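Hovamum Recipe Cards

README for the transcribed card set, version 3

What is in the set

161 handwritten recipe cards, typed up as plain text. The cards came out of a tin box kept by the Hovamum bakery and were written over many years by at least 9 people, going by the handwriting. Most are for breads, rolls and sweet yeast doughs. There are a few soups and one card for shoe polish, which was left in.

The typing was done by Margareta Toma. Questions and corrections should go to her.

Files

cards.csv has one row per card.
steps.csv has one row per step, joined to cards.csv on card_id.
units.txt is the list of household measures and what we took them to mean.
unclear.txt lists words we could not read, with our best guess where we had one.

Columns in cards.csv

card_id: a number from 1 to 161, in the order the cards sat in the tin.
title: as written. If the card had no title the field is blank.
hand: a letter from A to I for the handwriting. Hands C and F may be the same person at different ages.
yield: as written, so expect things like "two pans" and "enough for Easter."
flour_g: total flour in grams, converted by us. Blank if the card says only "flour to handle."
oven: as written. Many cards say "hot" or "falling" and give no number.
notes: anything in the margins, including prices and phone messages.

Spelling

Spelling was kept as found in the title, yield and notes columns. In steps.csv it was corrected, because the search tool in Rinder could not match "yest" to "yeast." Version 1 has the uncorrected steps if you need them.

Measures

A "cup" in hands A and B is a coffee cup from the bakery, which holds less than a standard cup. We used 180 ml. A "cup" in the other hands was treated as a standard US cup. "Nechyporuk scoop" appears on 14 cards and means the flour scoop that came with the Nechyporuk bins. Nobody at the bakery still has one, so those amounts were left unconverted and flour_g is blank.
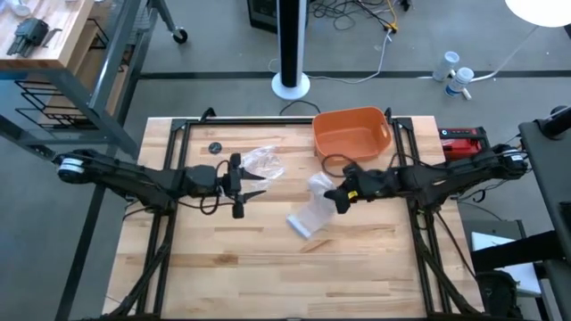

Butter was sold by the block and the block size changed. If a card says "one block" and has no price in the margin, we did not convert it. Cards with a price were matched against the bakery's old order books.

Known problems

Cards 40 and 41 are the same honey loaf with different amounts of salt. Both were kept.
Card 77 stops after the second rise. The back is blank.
Card 112 calls for a "Widier pan." We have not found out what size that was.
Water stains made some fractions hard to read. A 1/2 and a 1/4 in hand D look very much alike.
The recipes have not been tested as a set. Only the rye rolls and the poppy seed braid have been baked from the typed version. The braid needed more liquid than the card gives.

Changes

Version 3, November: added unclear.txt, fixed the joins for cards 88 and 89, moved margin prices into notes.
Version 2: corrected spelling in steps.csv, added the hand column.
Version 1: first typing.

Use

Free to copy and bake from. If you print any of the cards, please name the Hovamum bakery and give the card number.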